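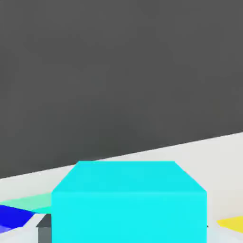 6 min read

Teaching an arm to sort blocks: what we learned from collecting our own demonstrations

Ingvild Lindqvist and Sverre Kvam
Robot Learning project course, Plandum

When we picked this project in February we thought the fun part would be training the policy. We were so wrong about that! The data collection took over the whole term and we ended up loving it.

The goal was simple to write down. A simulated arm gets a typed instruction ("put the pink block on the yellow box") and has to carry it out from camera images alone. To learn that, it needs examples, and we made every one of them ourselves, steering the gripper with a game controller in a simulator setup we called Rullby.

Setting up

We kept the shapes plain and the colors bright so that the instruction would be the hard part. Block positions are drawn at random before every episode, and so is the angle each block is turned to. We record two views, one looking across the table toward the arm and one close-up view, plus joint angles and the open or closed state of the gripper. The close-up view was Sverre's idea. From across the table it's really hard to judge the last bit of distance to a block, and our first small model kept closing its fingers too early.

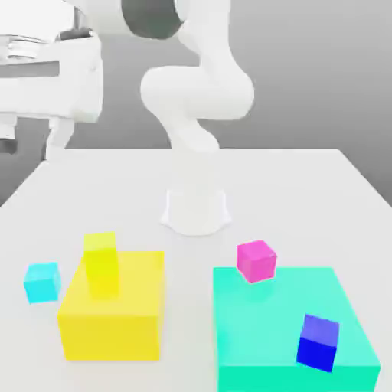

An episode ends when the person driving presses the save button, and that button caused more arguments than anything else in the project. Do you save a run where you missed the first grasp and then fixed it? Ingvild wanted only clean runs. Sverre wanted the messy ones too, on the theory that a robot that has never seen a recovery can't do one. We settled it by training on both.

What we collected

We recorded 1,314 episodes in total. After throwing out the ones with dropped frames, wrong instructions or a block knocked off the table, we had two sets: 600 clean runs and 409 with at least one corrected mistake. The policy trained on both sets together was clearly better at trying again after a missed grasp. The clean-only one would often carry nothing at all over to the box and open its fingers very politely.

Problems

Our driving styles were too different. Ingvild comes straight down on a block and Sverre sweeps in from the side, and the early policy tried to do something in between, hitting the block with a knuckle. We agreed on coming from above and re-recorded a lot. Tilted blocks are still a weak spot, especially when they sit close to the side of a box.

Next we want to add instructions with two steps. The recording script already handles them, and the episode format is described in the Rullby readme.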